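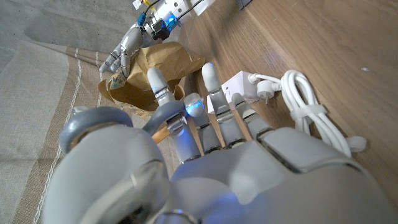

Thread: Glove retargeting vs. leader hands for two-handed paper tasks

lurdes_m
We're collecting bimanual demos by remote control. Task is opening up crumpled kraft paper on a tablecloth. 162 episodes so far, and I'm throwing out too many. The operator's thumb and index close fine in the glove, but the robot thumb stops short and the paper slips. Retargeting is fingertip position only. Would a leader hand with matched joints be better?

tbrophy
Yes. Fingertip matching falls apart when the thumb base sits somewhere yours doesn't. We moved to leader hands at Silinov and stopped arguing about scaling.

s.abera
Disagree. Leader hands wear people out. Ours were making sloppy grasps after 13 episodes in a row. Before buying anything, add a pinch term to the retargeting cost: when the glove tips are close, weight thumb-to-index distance over absolute position.

lurdes_m
What weight? I tried something like that in May and the other fingers started curling.

s.abera
Ramp it in with distance. A fixed weight will drag everything. And lock the ring finger for this task, you don't need it.

tbrophy
Locking fingers is fine until you want the same data for a second task.

gadisa_a
Separate question – what's your latency? Wrist view to operator was 87 ms on our setup and people overshot on thin paper. Also check whether the wrist view shows the contact point at all. If the palm hides it, the operator is guessing and no retargeting will fix that.

lurdes_m
Haven't measured. Contact is visible for the far hand, less so for the near one.

gadisa_a
Then let the far hand pinch and the near hand hold down. Measure latency first.

lurdes_m
Swapped the roles and added the ramp. 20 new episodes tonight, will post the discard rate.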